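Leckie Guest House – Fire and Room Safety Check, Upper Floor
Date: Mar 11, 2022
Checked by: Gunvor Backlund
Copy to: Ewan Gourlay

Smoke alarms – OK
All alarms gave sound when I pressed the test button. The one by the stairs is weak, please change the battery before April.

Fire extinguisher, hallway – OK
Pressure needle is in the green. The tag is hard to read, I wrote a new one.

Emergency exit door – NOT OK
It opens, but one must push very hard. Craig Tennant has looked at the hinge and will order a new one from Feketti.

Stair lights – OK
2 bulbs replaced during the check.

Windows – OK with comment
The opening is 700 mm wide in room 6, good enough for escape. The handle is loose.

Heaters – OK with comment
Nothing may hang on them or stand close to them. I have told this to the long-stay guests also in January, and I will tell it again.

Bedroom floors and walkways – NOT OK

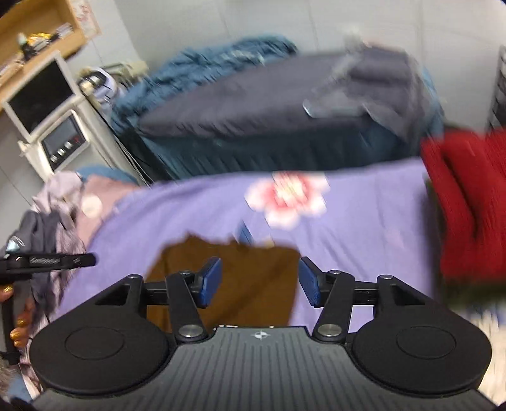
The way from the bed to the door must be free at all times, also at night when it is dark. Bags and clothes belong in the closet or under the bed. Ming-te Lo will speak with the guests and make a new check in April.

Extension cords – OK
One cord per outlet, no cord under a carpet. The old Cloreo cord was damaged and I took it away.

Hot water – OK
Not tested in the small bathroom, the key was missing.

Next full check: after the exit door is repaired.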